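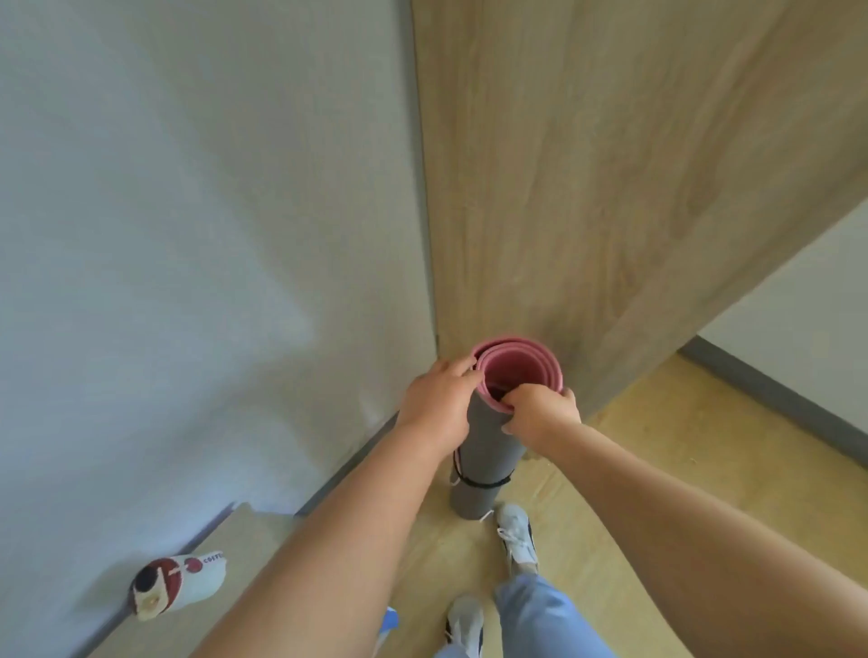

Esterilla enrollada, gris por fuera y rosa por dentro.

Busco gente para probar Juronura en el móvil (y en lo que tengáis por casa)

Hola a todos. Soy Nattawut Petchrat, llevo la parte de cliente de Juronura, y vengo a pediros un favor que en realidad también tiene su gracia: necesito jugadores. Jugadores con teléfonos normales, con wifi de piso compartido, con un hermano que se pone a descargar cosas justo cuando estás en el jefe final. De esos.

Para quien caiga aquí desde el buscador: Juronura es un servicio de juego en la nube pequeñito. Tú abres una pestaña en el navegador, conectas un mando (o usas los controles táctiles) y el juego corre en nuestras máquinas. Lo que te llega a ti es vídeo, y lo que nos llega a nosotros son tus botones. Hasta ahora hemos funcionado solo en ordenador, con un catálogo corto de juegos independientes y una comunidad que nos aguanta bastante bien las manías. En julio queremos abrir la versión para móviles y tabletas, y antes de eso tengo que saber dónde se rompe.

Porque se rompe, eso os lo digo ya. En mi mesa va de maravilla. En la mesa de al lado, con otro teléfono y el mismo router, el sonido se va quedando atrás poco a poco hasta que oyes el salto cuando el personaje ya ha aterrizado. Llevo semanas con ese fallo y le tengo un cariño rarísimo.

A quién busco

Quiero formar un grupo de 13 personas. Ni una más en esta ronda, que luego los informes los leo yo y quiero contestarlos como toca. Me interesa que el grupo sea muy variado, así que no os echéis atrás por tener un aparato viejo o por no ser unos máquinas jugando. Me vienen especialmente bien:

Gente con teléfonos de gama media o baja que ya tengan unos añitos. Si el tuyo se calienta con el mapa abierto, escríbeme el primero.

Gente que juegue en tableta, sobre todo en horizontal y apoyada en algo, porque los botones táctiles nos quedan lejísimos de los pulgares y todavía no hemos dado con el tamaño bueno.

Gente que viva fuera de las ciudades grandes y tire de conexión por radio o de datos móviles. Ojo con esto último: una sesión se come muchos datos, así que solo si tenéis tarifa de sobra. No quiero que nadie se lleve un susto en la factura por mi culpa.

Zurdos. Me faltan zurdos, de verdad, en la oficina no hay ninguno y el modo de controles invertidos está hecho a ojo.

Personas que usen lector de pantalla, aumento o mandos adaptados. Los menús del navegador son cosa mía y quiero que se puedan manejar sin pelearse con ellos. Si este es tu caso, cuéntamelo con el detalle que te apetezca y adaptamos las pruebas a cómo juegas tú.

Tenéis que ser mayores de edad y leer español sin problema (las instrucciones y el canal van en español). No hace falta haber usado Juronura antes. Tampoco hace falta saber nada de programación, aunque si sabes y me mandas un registro de la consola te lo agradeceré muchísimo, claro.

Qué habría que hacer

La prueba dura dos semanas. En ese tiempo os pido dos sesiones largas, a la hora que os venga bien, y luego todos los ratos sueltos que queráis. Al menos una de las sesiones largas me gustaría que fuese por la noche, entre las nueve y las doce, que es cuando las redes domésticas van más cargadas y cuando salen los fallos bonitos.

Jugaréis a dos juegos. El primero es Kangate, un plataformas de saltos muy medidos en el que cualquier retraso se nota en el dedo antes que en el ojo. Es nuestra prueba de fuego para la latencia y, además, es divertidísimo (el tercer mundo es un poco cruel, aviso). El segundo es Radmont, que va de gestionar un puerto de montaña, con nieve, camiones y un montón de texto pequeño. Ahí lo que quiero saber es si se lee. En un monitor se lee estupendamente; en un teléfono, con la compresión del vídeo apretando, las tablas de precios se convierten en una sopa gris. Hemos metido un modo de texto nítido y necesito ojos que no sean los míos.

Después de cada sesión larga rellenáis un cuestionario cortito. Preguntamos qué aparato era, qué conexión, si hubo tirones, si se os descolgó el mando y qué os dio rabia. Hay una casilla grande al final para desahogarse y es la que leo primero. Si algo falla a mitad de partida, hay un botón en el menú lateral que dice «Esto va mal»: lo pulsáis y se nos guarda el informe técnico de los últimos momentos de la conexión. No graba ni micrófono ni cámara, y tampoco nos manda nada de lo que tengáis abierto en otras pestañas.

Qué os lleváis

Acceso gratis al catálogo completo de Juronura durante la prueba y hasta el lanzamiento para móviles, vuestro nombre o apodo en los créditos si queréis, y una copia descargable de Kangate para ordenador, que os quedáis para siempre. Quien complete las dos sesiones largas con sus cuestionarios recibe también una tarjeta regalo para nuestra tienda. Ya sé que no es un sueldo. No es un puesto de trabajo ni pretendo que lo parezca, y si en algún momento os cansáis lo dejáis y tan amigos: la copia del juego no os la quita nadie.

Hay un canal de chat para el grupo, que se llama Uddin por motivos que os contaré dentro y que no son tan interesantes como yo creo. Estoy conectado casi todas las mañanas y algún rato por la noche. Suele haber buen ambiente, se habla de fallos, de mandos y muchísimo de comida.

Aparatos y navegadores

Para Android necesitáis una versión reciente de Chrome o de Firefox. En Firefox todavía hay que activar a mano la vibración del mando, os paso los pasos al entrar. En iPhone y iPad vamos con Safari, añadiendo la página a la pantalla de inicio para que se abra a pantalla completa (si no, la barra de direcciones tapa justo el botón de pausa, una maravilla). Mando por Bluetooth sí, por cable también si vuestro teléfono lo traga, y si no tenéis mando no pasa nada, me hacen falta personas que jueguen solo con los dedos.

Los navegadores que vienen de serie con algunos móviles a veces funcionan y a veces sacan una pantalla negra con sonido. Si usáis uno de esos y os apetece probar suerte, decídmelo y os apunto como caso especial.

Confidencialidad

Poquita cosa. Podéis contar que estáis en la prueba y quejaros de mí donde queráis. Lo único que os pido es no publicar capturas de los menús nuevos hasta que abramos, porque van a cambiar de arriba abajo y luego la gente pregunta por botones que ya no existen. De las partidas, capturas y vídeos sin problema.

Cómo apuntarse

Rellenad el formulario de esta misma página. Pide un correo, el modelo del teléfono o tableta, la versión del sistema si la sabéis (está en los ajustes, normalmente en «Acerca de»), qué tipo de conexión tenéis y en qué provincia o país estáis. Hay un hueco para contarme a qué jugáis. No puntúa, es pura curiosidad mía, pero el año pasado descubrí tres juegos buenísimos así.

No elijo por orden de llegada. Voy a ir juntando aparatos y conexiones distintas hasta completar el grupo, y a los que se queden fuera los aviso también, con un correo mío. Si me dais permiso en el formulario os guardo para la ronda siguiente, que será con televisores y ahí sí que va a haber drama.

Si tenéis dudas, dejadlas en los comentarios y las voy contestando. Y si conocéis a algún zurdo, pasadle el enlace, por favor.

Nattawut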